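Why Does Food Go in the Fridge?

I have a bad habit. When I come home with groceries, I plop everything on the table and then I forget about it. Last September I left a bag of plums out while I read a whole book (it was a really good book!) and by the next morning two of them had gone squishy. Yuck. So I went and asked my neighbor Banafsheh Khosravi, who used to run a fruit stand in Lodton, what was going on inside those plums.

The first thing she told me surprised me. Fruit is still alive after it gets picked! It breathes, sort of. It takes in oxygen from the air and slowly uses up the sugar it has stored. That's part of how a hard green pear turns into a sweet soft one, and if it keeps going you get mush.

Some fruit is happy to sit out for a while. Bananas like the table, and so do lemons if you plan to use them soon. For those, a basket with holes in the sides is great, since air can move through and the fruit doesn't get damp and moldy. 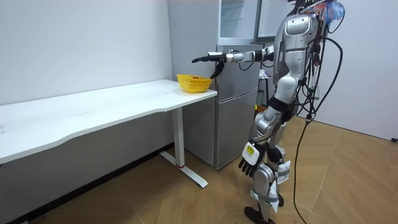
A yellow basket on the table, with the fridge close by.

Now for the cold part. You know how you move slower on a freezing morning, when you don't want to get out from under the blanket? Tiny living things called bacteria and molds slow down in the cold too. They are much too small to see, and they love to eat the same stuff we do. In a warm kitchen they grow fast. In the fridge they still grow, just a lot more slowly, and the fruit's own breathing slows down as well. So a berry that would be fuzzy by tomorrow might last for days.

A good fridge stays at 40 degrees Fahrenheit or a little colder. The freezer is a lot colder than that — cold enough to turn the water inside food into ice. My freezer gets a layer of white frost on the bottom. I used to think frost leaked out of the machine somehow, but it comes from the air! Every time you open the door, air from the kitchen drifts in, and that air has water in it that you can't see. The water lands on the cold surfaces and freezes there.

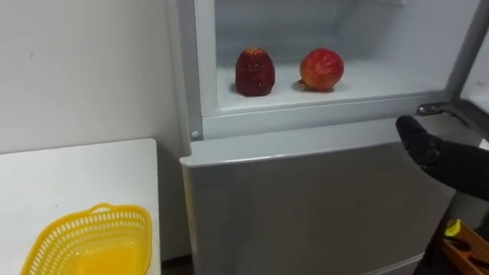
If you do want to freeze fruit, wash it and dry it first, and ask a grown-up to cut up the big ones. Leave a little space between the pieces so they don't stick together in one giant lump. Frozen fruit gets soft when it thaws, because the ice has poked holes in its insides, so I use mine in smoothies. My cat Uno sits by the blender and complains about the noise.

Want to try something? Take two strawberries that look alike. Put one on a plate on the table and one on a plate in the fridge. Look at them every morning and draw what you see. Don't eat them afterward, please!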